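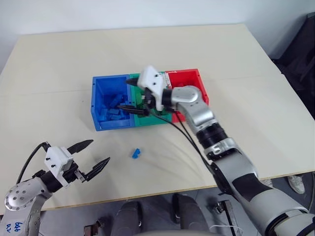 Two arms, three bins and one blue block still on the table at the Flimitell open day.

Sorting blocks, slowly and with feeling

Members who made the trip to Flimitell's open day in Imbridge on Jun 3, 2025 will know the parking is terrible and the coffee is good. The rest of you have been asking about the robots.

The main demonstration was a sorting job. Blocks go into bins by color, blue with blue, and so on through green and red. Most of us mastered this before kindergarten, and several of our party said so out loud within earshot of the engineers, who had clearly heard it before.

The arms work as a pair, one on each side of the table, and they take their time. One visitor compared it to watching her brother-in-law load a dishwasher. Still, the room went very quiet whenever a gripper closed on a block, and there was applause when one landed where it should. People who had come for the sandwiches stayed for 17 rounds.

The software that decides which arm does what is called Vishwakarma. It has been running on this table since January, and the wall chart in the lobby put its total at 1,155 blocks sorted before we arrived. We asked how many had ended up on the floor. The chart did not cover that.

Multia, the firm that makes the bins, had a table in the hallway and gave away 16 tote bags – fewer than the number of people who wanted one. Words were exchanged.

Flimitell says it will run the demonstration again in the fall, with more colors and a faster setting. Room 101 holds a small group at best, so sign up at the front desk if you want a place. Closed shoes are required past the lobby, and the sandals rule was enforced this time. Tote bags are not guaranteed.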